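The parish at Vandham has been without a resident priest since April. The diocese removed the last one after two complaints about his handling of church money, and the building has been open only for Sunday Mass and funerals. The lay administrator sent in to run the office agreed to talk on the condition that she not be named, as the inquiry is still open.

She came from a larger parish in Wellamari, where she kept the books for 23 years. Vandham is smaller. The church went up in 1893 and seats 500, though she said a normal weekend brings in far fewer.

"The first week I mostly opened envelopes," she said. "There were bills from the fall in the same drawer as baptism records. Some had been paid twice and some had never been paid at all."

The diocese has said little in public. A one-page statement read from the pulpit said the priest had stepped aside during a review and asked for prayers. She thinks people deserved more than that.

"They read it out and then went straight into the second collection," she said. "I had people at the office door the next morning asking where their money was going. I couldn't tell them, and I still can't tell them all of it." 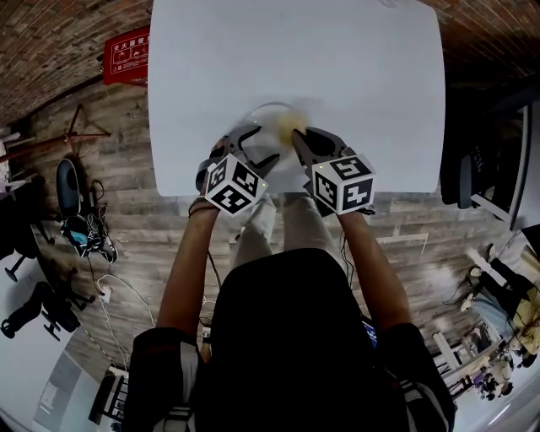
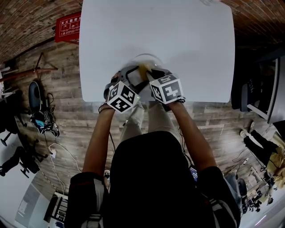

What she can talk about is the hall. The parish rents it out through Multarent, a booking company, and the income was supposed to go toward the roof. She found that the payments had been going into a separate account with one signature on it.

"I'm not going to say what that means - that's for the auditor," she said. "I will say a parish account should have two signatures. Ours does now."

Any check over $1000 also has to be approved by the diocese before it goes out. She said this has slowed things down. The boiler repair took three weeks to clear, and the organ tuner has asked to be paid in advance from here on.

Attendance fell in the first month and has come back a little. Some families moved to the church on Çınar Street, and she doesn't expect all of them to return. Others have started coming to the monthly meeting where she reads out the accounts line by line.

"It's dull," she said. "It takes an hour and a half. People bring their knitting. But they ask good questions, and they write down the answers."

Asked whether the parish should get its own priest again, she said yes, but that she would like the review finished and published first. The diocese has given her no date for either one.

Her own contract runs month to month. She drives in from Wellamari four mornings a week and has not looked for a place in town.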